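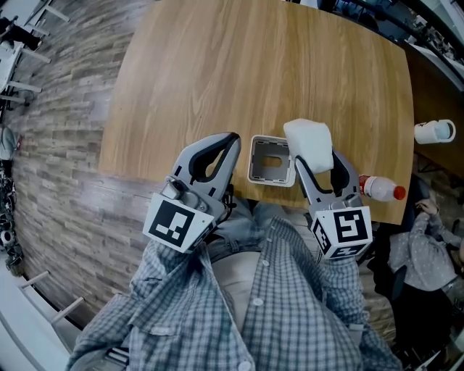
Salamatu Usman wrote:
> Does anyone on the list still use those square tissue box holders, the kind
> that are open at the bottom? I bought one for our dining table and I can't get
> on with it. I put the tissues in, set it down, and by supper the whole stack
> has slumped to one side and the next tissue won't come up. My sister says to
> throw the holder out and just leave the cardboard box on the table. I'd hate
> to, it was a present to myself in January. Also, what do the rest of you
> allow to live on the table between meals? Ours collects everything.

Dear Salamatu, and everybody else who has been following the table thread,

Please don't throw it out yet! I went through exactly this with ours, and I was ready to give it away to the first person who came to the door, but we have made peace now and I'm quite fond of it. Ours is a square one too, white at the edges and gray inside, and it sits out on the light oak table where we eat, do the bills, mend things and generally live.

The trouble for me was that I kept taking the tissues out of their cardboard and dropping them in bare. Don't do that. Leave them in the carton if the carton fits, and if it's a bit short, fold up a dish towel and put it underneath so the top tissue sits close to the slot. With the bare stack you can manage, but you need to fluff the first one and pull it well up before you put the holder back down. I give it a good handful of a pull – more than looks polite – and after that they mostly follow one another.

The other thing is refilling. I used to turn the holder over in my lap and lose half the tissues on the floor. Now I clear a space at the near edge of the table, stand the new stack there, and lower the holder over it. My husband still does it his own way and I've stopped watching.

As for what lives on the table, well, you have touched a sore spot. We had a rule once that it was tissues and nothing else. Then a mug stayed, and then a drink bottle, and before you know it you're pushing things along with your elbow to find room for a plate. I've gone back to clearing it right after supper. Mugs go to the sink even if somebody swears they're coming back to it, and bottles go on the counter with the caps on tight (we've had one roll off onto the wood floor, and I was finding sticky spots between the planks for days).

Rounded corners are a blessing, by the way, if you're ever choosing a new table. Our old one from Serkthorpe had square ones and I wore the bruises to prove it. The oak does show rings, so wipe it down with a cloth that's barely damp and go along with the grain. I tried the Tavard polish that was mentioned on the list back in January and found it left the top too slick for my liking – the holder skated about every time I reached for a tissue. Four little felt dots under the rim would fix that, I suppose, but I went back to the plain cloth.

Do let us know whether the folded towel works. And if you really do decide to part with the holder, write to me before you give it to your sister, as I could use a second one for upstairs.

With warm wishes to you all,
Sławomir Wróbel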